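ok I finally made my grandmother's fermented rye soup from scratch and I need to talk about it

the starter is just rye flour, water, garlic and a bay leaf in a jar. that's it! five days on top of the fridge and it smells like pickles and bread had a baby

my ratio: 70 grams of flour to 700 of water?? no wait, 108 grams, I changed it on the second batch and it was SO much better. thicker, more sour, a little foam on top by Friday

stir it every morning with a clean spoon. I forgot one day and it was fine, starters are tougher than you think

then you simmer smoked sausage with an onion and marjoram (way more marjoram than feels reasonable), 40 minutes, and pour the starter in slowly while you whisk. it goes cloudy and silky and the whole kitchen smells like Easter at her place

I used the rye from Drallov, the coarse one. tried the fine kind from Sima first and it clumped on me, but that could be my whisking

horseradish at the end! grate it fresh if your eyes can take it

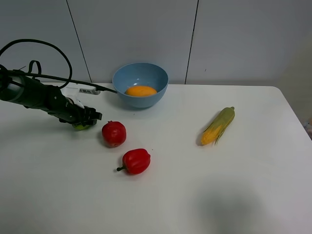

Bogdan Wasilewska replied that his family never puts garlic in the jar, only in the pot, and that mine must come out sharper. it does!! I love it sharp but now I want to try his way

so two jars going this week, one with garlic and one without, labels on both this time. half an egg in every bowl, that part I won't argue about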